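Notes for the evening talk at the Closley shared workshop
Monday, August 22, 2022
Titilayo Shehu

(Wait for people to find a chair. Remind them the kettle is at the back.)

Good evening, everybody, and thank you so much for coming in on a warm night when you could be sitting outside with something cold. I see a lot of faces I know, and a few I don't, so a special hello to you. I'm Titilayo, and I've been a member here long enough to have swept this floor more times than I'd like to add up. Tonight I want to tell you how a handful of us built a pair of robot arms a place to live, and what we have been asking them to do in it, which is mostly to tidy up toy blocks.

Thank yous first, or I'll forget them. Ebere Bassey did the wiring and most of the worrying. Folasade Garba put up the walls. Jummai Isah wrote the software that lets the two arms share a space without knocking elbows. Ourania Rallis gave us the blocks, which her children had outgrown, and they had clearly been well loved before they came to us.

(Next slide.)

So, the build. We call it Tavares, and please don't ask me to defend the name, it was late and we'd had pizza. Both arms are bolted to one long aluminum rail at the front. We tried them on separate stands for a while and it was misery, because every time one got nudged, we had to measure everything all over again. With the one rail, the distance between them stays put, and if the whole thing shifts, it shifts together. If you take one thing home for your own project, I'd be happy for it to be that.
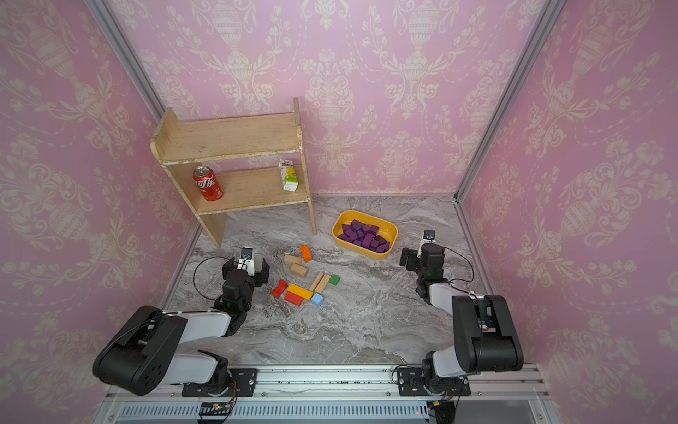 The two arms over the marble floor, with the tray for the purple blocks behind.

I'm asked about the wallpaper more than anything else, so let me get to it now! Folasade had most of a roll left over from her aunt's hallway and she simply could not stand the thought of bare panels. I was doubtful. I pictured the cameras getting muddled by all those leaves and urns. Jummai said good, let them be muddled early, since real rooms have patterns in them and nobody's kitchen looks like a laboratory. We had two bad weeks and then it settled down, and now I'd miss it if it went.

(Pause. Somebody will ask the cost. Parts outside the arms came to 1236 dollars, shared between us. The arms were bought secondhand, and I'll talk about that over tea.)

Now for the job itself. Sort the purple blocks into the yellow tray and leave all the other colors alone. When I explained this to my brother he said, "That's it?" and I said yes, come over and try writing it down. A person picks up a block without any thought at all. You slide it away from its neighbor, you turn your wrist, you change your mind halfway. We had to find a way of getting all of those little habits across to a machine with two fingers on each hand.

The first attempt was a very proud and very complicated program. It had a rule for cubes, a rule for long blocks, a rule for blocks lying on other blocks. It worked beautifully on a neat row. Then we tipped the box out the way a child would, and the poor thing went for the middle of the heap and shoved everything sideways.

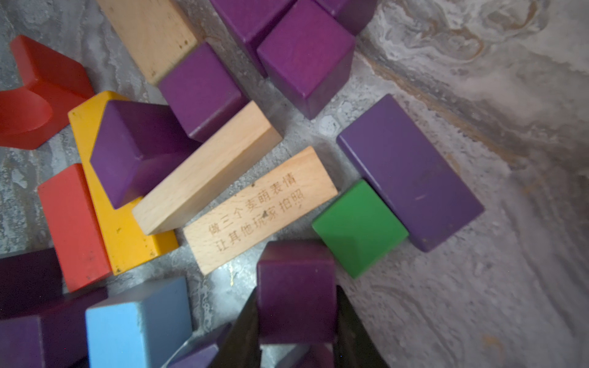 So we gave up on the rules and started showing it. One of us guides the arms through the task by hand, the cameras and the joints record the whole thing, and later the software learns from the recordings. We have 400 of them now. Ebere made most of the good ones, being patient, and I made most of the ones we threw out, being a person who hurries. You'd be surprised how much of your own temper ends up in the data. For a while the left arm had a funny little jerk at the end of each grab, and it was mine.

A few things we learned along the way, in no special order. (Don't rush these.)

Tip the blocks out differently every time. We got lazy in the middle and kept setting up the same tidy mess, and the arms learned that mess very well and no other.

Leave your cables more slack than you think they need. A wrist turns further than you'd believe, and we pulled a camera plug clean out one Sunday and spent the afternoon blaming the software.

Paint wears. Old blocks have chips and scuffs and bare patches, and a color setting that suits a new one can fail on its battered cousin. We ended up keeping the battered ones in on purpose.

And go slowly. Our first speed setting was much too brave. Jummai turned it down, and then turned it down again when she thought I wasn't looking.

(Questions. Ourania has promised to start us off if the room is shy.)
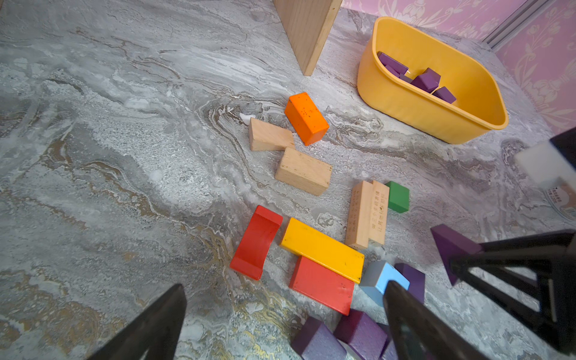 Do you need two arms for a job like this, or would one do?

One would do for plain picking up, and if you're starting out at home I'd begin there. The second arm earns its keep when the blocks are spread wide, or when a piece wants steadying while the other hand takes hold. It also doubles your cables and your chances of a bump, so get the first one behaving before you add its partner.

(If there's time, mention the next job, which is stacking. Ebere wants arches. I want a plain tower first. Then hand over to Folasade for the sign-up sheet, and ask everyone to bring their cups back to the sink.)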